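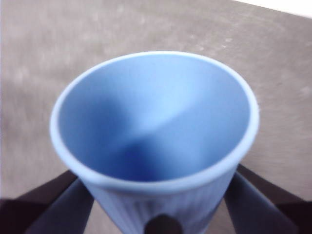

Bei Hadiza Isah ist der Greifer anfangs immer wieder vom Becher abgerutscht, schrieb sie uns im Mai, und zwar so lange, bis sie die Schließkraft in der Software herabgesetzt hatte. Vorher hatte sie es mit mehr Kraft versucht, der Becher gab dann nach und drehte sich weg.

Diese Rückmeldung deckt sich mit unseren Erfahrungen mit dem Greifer-Kit Onon von Jelum. Die Werkseinstellung ist für feste Teile gedacht. Für dünnwandige Kunststoffbecher muss sie angepasst werden.

Was Sie brauchen

Greifer-Kit Onon mit Handgelenkkamera
Steuersoftware Clorar
Inbusschlüssel 6 mm (nicht im Lieferumfang)
Kunststoffbecher

Schritt 1: Finger ausrichten

Lösen Sie die Schrauben an beiden Fingern eine halbe Umdrehung. Fahren Sie den Greifer langsam zu, bis sich die Fingerspitzen berühren, und ziehen Sie die Schrauben wieder an. Die Finger müssen auf gleicher Höhe stehen.

Schritt 2: Öffnungsweite einstellen

Tragen Sie in Clorar unter »Greifer« eine maximale Öffnung von 102 mm ein. Das reicht für gängige Becher mit etwas Spiel auf beiden Seiten.

Schritt 3: Schließkraft senken

Stellen Sie die Schließkraft auf etwa 8 N und greifen Sie den Becher knapp unter dem Rand. Dort ist die Wand am steifsten. Rutscht er, erhöhen Sie in kleinen Schritten. 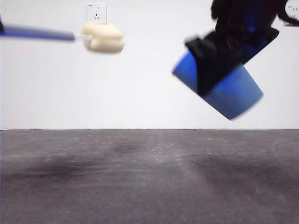
Erst wenn der Griff im Stand sicher ist, kommt die Bewegung dazu. Beginnen Sie mit niedriger Geschwindigkeit und kippen Sie den Becher nur über das Handgelenk. Speichern Sie Start- und Endlage als eigene Punkte ab, sonst müssen Sie beide nach jedem Neustart neu anfahren.

Schritt 4: Wiederholen

Lassen Sie den Ablauf 8 Mal hintereinander laufen. Verschiebt sich der Becher dabei zwischen den Fingern, zurück zu Schritt 3.

Fragen zum Kit beantwortet Olumide Lawal über das Kontaktformular. Ersatzfinger sind einzeln im Shop erhältlich.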